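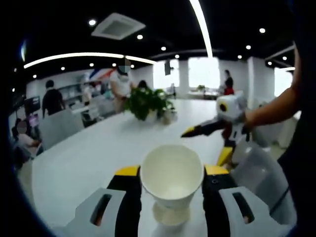

A white paper cup on the long table, with the green potted plant farther back.

How to Start Seeds in Paper Cups on a Shared Office Table

By the Claris Desk Garden page, 7/20/19

We keep a leafy plant in a white pot in the middle of our long table, and people are forever asking how they can grow something of their own without buying a lot of gear. Well, paper cups are where I always start, and I've been doing it this way since May of last year with basil, mint and a very stubborn little parsley.

Take a clean paper cup, a plain one if you have it, and poke three or four small holes in the bottom with a pencil. Set it on a saucer. Fill it with damp potting mix up to a finger's width below the rim (I use the Gelmont mix, but any light one will do), and don't press it down hard, just give the cup a gentle tap on the table.

Drop in two or three seeds, cover them lightly, and write the name on the side before you forget, which I did with 9 cups in one go! Basil usually shows itself in nearly 12 days at our place. Keep the mix moist and move the cups near a bright window once you see green.

When the roots peek out of the holes, peel the cup away and move the whole plug to a proper pot.

We use cookies to remember your settings. Accept | Manage

Comments

iltska_greens: Mine got soggy at the bottom after 17 days. Should I double up the cups?

mossyporch: I'd let them dry out a bit between waterings, that fixed it for me.

tansy40: Trying this with chives tonight, thank you!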